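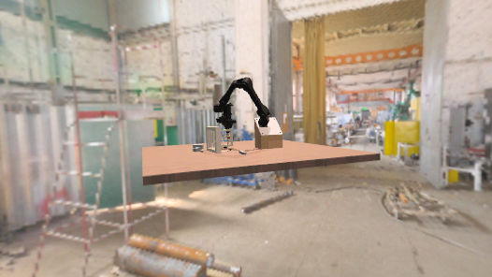 Frame cell in simulation, gripper over the small rack.

Kudero puts together small open frames for Diekmann. An order is 3000 units, and until February every plate was set by hand, two people to a bench. The arm now handles plate placement. Fastening and final inspection stay manual.

The first change was the order of the day. The bench crew used to start building at 6:00. Now they start with part trays, as a tile left at the wrong angle stops the program and someone has to clear it. The log for the first month has 136 stops, most of them tray errors.
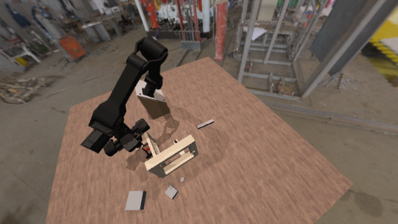 Tekla Brannigh
Process technician, Kudero

New placements get tried in the model before they go to the floor. I run the approach to the frame at a few plate angles and note which ones come close to the upright panel. The bench crew reads those notes and marks them up, and they catch things I miss, mainly about part tolerance.

Pay grades have not moved. Clearing stops and loading trays is still classed as assembly, and the crew has asked for that to be reviewed. I signed the request too. The next order is 2000 units, with a thicker plate.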